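Hand-held gripper loses tracking halfway through an episode, and the cable nearly took me down

Asked by putirent_nights
Category: Manipulation / Hand-held rigs
Viewed 2,424 times

Hi all, long post, sorry in advance! I record demonstrations with a pair of hand-held grippers, the kind with a marker cube on each one and a camera up on my head. We do household cleanup tasks mostly: pick up a bucket, wipe a top, put the paper back where it goes, that sort of thing. No actual robot arm involved yet, the data gets replayed on one later.

Two things went wrong this week and I can't tell if they're connected.

First one is the fault. My right gripper pose freezes in the middle of an episode. The left keeps going fine. In the replay the right hand just hangs in the air for a second or two, then jumps a good distance and carries on like nothing happened. The software doesn't flag it at all, the status stays green, and I only found out when the replay arm took the jump at full speed and smacked the table edge. It bent a fingertip. Luckily the only person near it was me, and I was on the other side of the guard, but it made a horrible noise and I'd like to never hear it again.

Second one is more of a safety thing. The cable coming off the gripper runs down to the floor and I stepped into a loop of it while turning around. I didn't fall, but I grabbed for the nearest thing with a gripper in my hand, so you can imagine how useful that was. The connector got a pretty good yank.

What I've tried:
Swapped the left and right cables. Still the right side that freezes.
Restarted the Levier recorder between episodes. No difference.
Wiped the cubes with a dry cloth. Maybe a bit better? Could be wishful thinking.
Recalibrated, which took four tries before it would pass.

It happens more when I'm working low down, close to my body. Has anybody seen this? And what do people do about the cable?

Answer 1, by Bartosz Wilczyńska (marked as helpful)

I had almost exactly this in April and lost a whole batch of episodes to it, so you have my sympathy!

You swapped the cables and the fault stayed on the right, so I'd stop blaming the cable itself. It could still be the socket on the gripper after that yank, so wiggle it gently while you watch the live view. But the "low down, close to my body" part sounds to me like the camera simply losing the cube. When you tuck your elbow in, your wrist rolls and the tracker ends up looking at one face of the cube at a steep angle, or your own forearm gets in the way. Mine did the same, and the recorder was set to hold the last good pose when it lost the marker. So it looks frozen, and then it catches up all at once. Your green light probably only means the device is connected.

Look for a setting with a name like "hold last" or "fill gaps" and turn it off, so a lost pose gets saved as lost. You'll see a lot more bad episodes at first, which is annoying, but they were bad before too.

Then check your lighting. I was in a showroom type of place, shiny tile floor and long fluorescent tubes all over the ceiling, and if I tipped a gripper the wrong way the glare wiped out half the pattern. Turning my starting position a quarter turn got rid of most of it.

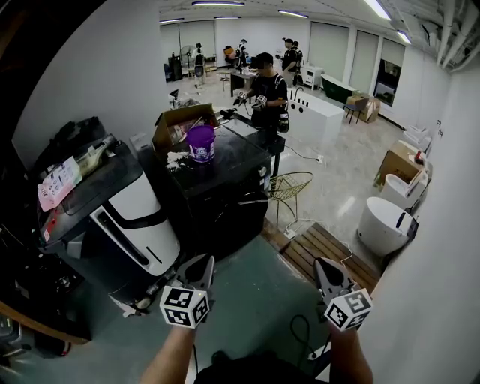
For the cable, I run mine up the inside of the forearm with two loose fabric ties, over the shoulder and down the back, and leave just enough slack to reach overhead. Do a full stretch and a full squat before you tape anything. Please don't tie it tight around your wrist. If it snags, you want it to let go of you. I also walk the floor before each session now and move power strips and trailing cords out of my path, and if more than one of us is recording we agree on who works where.

And please put a speed cap and a jump check on the replay! If the next pose is farther away than a hand could move in one step, the arm should stop and wait for a person. Don't replay anything new at full speed, ever. Mine goes at a crawl the first time through with my thumb on the stop button.

Answer 2, by mac_an_tsaoi_fan

reprint your cubes. mine were scuffed on one corner and it did this. matte paper not glossy

Answer 3, by skarirura77

Agree with the first answer on the jump check. One thing to add: look at the timestamps before you throw the episodes out. On mine the pose wasn't lost, the frames were arriving late because the laptop was nearly out of disk space. If both grippers stall together it's probably that. With only one stalling I'd go with the marker, like Bartosz said.

Comment from putirent_nights, 2024-01-11

Found it, it was set to hold last pose!! Turned it off and the gaps show up right where my elbow goes in. Socket seems okay. Still have to order a new fingertip, and I'm trying the shoulder routing tomorrow.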